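Loan player's minutes after recall: do they count toward the appearance clause?
Posted in Football / Transfers and Registration

Doina Matić
Our right back went on loan to Hosik in August with an obligation to buy after 26 league appearances. He was recalled, then loaned back on a second agreement. He has 9 starts from the first spell. Do those carry over? Also, does a substitute appearance count the same as a start?

Fraser Tennant
Depends on the wording. A recall normally terminates the first loan, and the second agreement is a new contract with its own count. Appearances carry over only if the new text says "aggregate" or refers back to the original. On substitutes, look for a minimum. 45 minutes is common, but I have seen clauses with no threshold, where stoppage time is enough.

Oratile Xaba
clubs just bench the player when he gets close to the number so it never matters

Vesna Radonjić
Fraser is right on the recall. Two additions. First, check whether "league" includes playoffs.
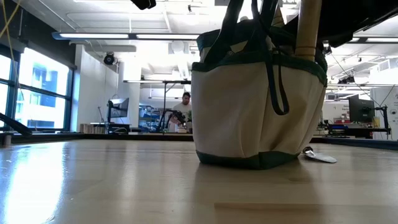

Second, check the definitions page for "appearance" before relying on the match report. Some agreements count only players who enter the field, others count anyone named in the squad. If the definition is missing, the selling club should get it confirmed in writing before the window closes.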